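*Jan 31, 2019*

The Katona cell lives at the far end of the Mosex workshop in Primcombe, past the compressor room and a coffee machine that I was advised to leave alone. I had come to talk to the technician who looks after it, and who has looked after it since it was bolted down. She asked me to leave her name out of this ("put the cell's name in, it does all the work") but she was generous with everything else, including most of a morning and a very good slice of walnut cake.

I'd expected to begin with the robot, and I had a list of robot questions ready. She wanted to begin with the table.

"Everybody looks at the arm," she said. "I look at the table first, every single morning, before I've even got my coat off. If the table has moved, then everything the arm knows is wrong, and it will be wrong in a very confident way."

So we talked about the table for a good long while. It has a plain white top and sits close to a pale wall, and she levels it with the same old spirit level she used in her last job, at Brulholm, where she maintained packing lines. She puts the level along the back edge, then the front, then corner to corner both ways. The feet have lock nuts, and she has painted a stripe across each nut and down onto the thread — if the stripe is broken, somebody has bumped it or something has worked loose. In December two of the stripes were broken on the same morning. She suspects a floor polisher, and she has not let go of the matter.

After the table come the plates. The cell's daily job is picking up shallow round plates and putting them down again somewhere else, and she sets out the same starting arrangement for her morning check: gray and green near each other on the left, white off by itself on the right.

"People think the white one on the white table is me being mean," she told me. "Well, it is, a little bit! But it's useful. If the lighting has drifted, the gray one will still look fine on my screen and so will the green. The white one goes first. Some mornings I can hardly find the rim myself, and then I know to go up the ladder and look at the lamps."

I asked how exact she has to be about where they go. She laughed and said she used to be very exact, with tape on the table and a ruler, and that it made the cell look better than it was. Now she puts them down by eye and lets the arm cope. The tape residue took her most of an afternoon to get off, and she used a plastic scraper the whole time so as not to scratch the top.

Then we got to the part she really wanted to talk about, and the part I suspect she would have talked about until dark if I'd let her, namely the cable.
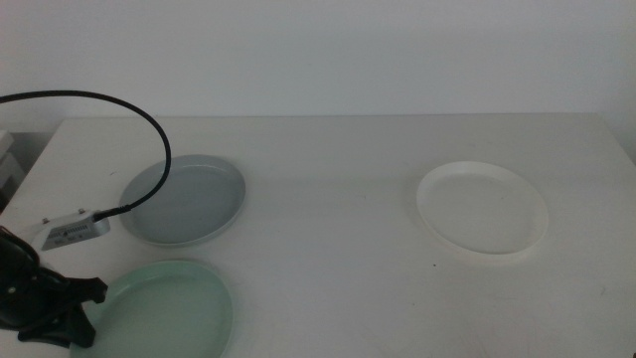
*The wrist over the left side of the table. The cable loops down past the gray plate and leftward to its plug in the gray module.*

"You see how much slack there is in that loop," she said. "When I first set it up I had it beautifully tidy. It was tied down flat, you'd have been proud of me. And it lasted four days."

What happened over those four days, as she tells it, is that every time the wrist turned to its far limit, the tidy cable pulled a tiny bit at the plug. It wasn't enough to pop it out. It was enough for the connection to drop for an instant, and then the arm would stop dead over the table with an error message about something else entirely. She changed the settings. She changed the power supply. She wrote the whole thing up as ticket 3193, which she can recite from memory, the way other people remember their first phone number.

"I was sitting there eating my lunch and watching it, not even working, and I saw the plug twitch. Just the smallest twitch. I put my sandwich down."

The answer was a longer cable and a looser loop, and she has a way of finding the right length that I'll pass along as she gave it to me. With the cell in manual mode and the speed turned right down, she takes the wrist slowly to each end of its travel, one joint at a time, and stops at each end to look at the plug. The cable should never go straight between its last tie and the connector. Then she does it all again with two joints at their limits together, "which is where it gets you." Only after that does she fix the last tie, and she leaves it a bit loose, so she can just turn it with her fingers.

There is a price for the slack, of course. A big loop can swing into the work. She admits hers hangs in front of things from some angles, and that she spent a while worrying that it would brush a plate or catch on a rim when the arm came across low. Her rule is that the loop may pass in front of a plate but it may not touch one, and she checks this with the arm at its lowest point over each of them. If it touches, she rotates the tie a little and starts over. I asked how many times she has had to start over in one sitting and she gave me another slice of cake.

The fingers are next on her list, and they get a proper look every 800 picks. She powers the cell down, hangs her own tag on the switch, and wipes the gripping faces with a lint-free cloth, barely damp. She feels along the inside of each finger with her thumb for a nick or a shiny patch. Shiny is bad, it means the plate has been sliding. The screws on the gripper she goes around with a torque driver, and each gets a dot from a paint pen when it's done.

"I don't trust my memory for screws," she said. "I trust it for birthdays. For screws I want a dot."

She has her opinions on cleaning as well. She wipes the tabletop at the end of the shift, but she is relaxed about small marks and specks, and she rather likes that the surface has picked up a few scuffs over time. When a new person joins the workshop they tend to polish it to a shine, and then the lamps reflect in it and the morning check goes haywire. A matte table with some life in it suits her much better. What she does chase is anything under a plate. A crumb under the base will make it rock when the fingers close, and the grip comes in crooked. 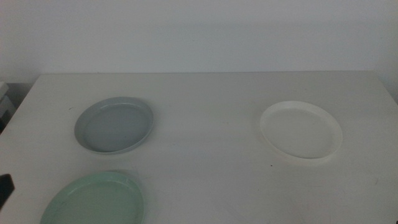 *Gray, white and green plates on the tabletop, with a bit of the robot showing at the left.*

We stood at the table for quite a while at this point, and she pointed out how little room lies between the green plate and the gray one. Closing that gap was her idea. With the plates spread out generously the approach is easy from nearly any side, and she felt the cell was getting a free pass. Setting them close means the fingers have to come down at a sensible angle or they'll knock the neighbor, and a wrist that has gone slightly out of true will give itself away there long before it shows up in the open part of the table.

"It's the first place I look when someone says it's acting funny. I put those two close together, I run it slow, and I crouch down and watch from the side. My knees know this cell very well."

If it does knock the neighbor, she goes back through things in the order I've set down here: table, plates and light, cable, fingers. Only when all of those are right does she open the calibration page. She says she has seen people recalibrate an arm three times in one day when the trouble was a loose foot on the table, and that she was one of those people, once, at Brulholm, and her supervisor let her get all the way through the third before he nudged the table with his hip.

I asked what she would change about the cell, if Mosex handed her the money tomorrow. I was thinking she'd say a newer arm or faster software. She thought about it long enough for the compressor to come on and go off again.

"A spare cable on the shelf," she said. "Same length, already labeled. I've asked for it twice. And I'd like the wall side of the table to have a bit more room, so I can get my arm down the back there with a cloth and not have to go in sideways like a crab."

She walked me back past the compressor room herself, still explaining about ties. She prefers the hook-and-loop kind over zip ties near the wrist, and she cuts them long. I've since redone the cables behind my own desk.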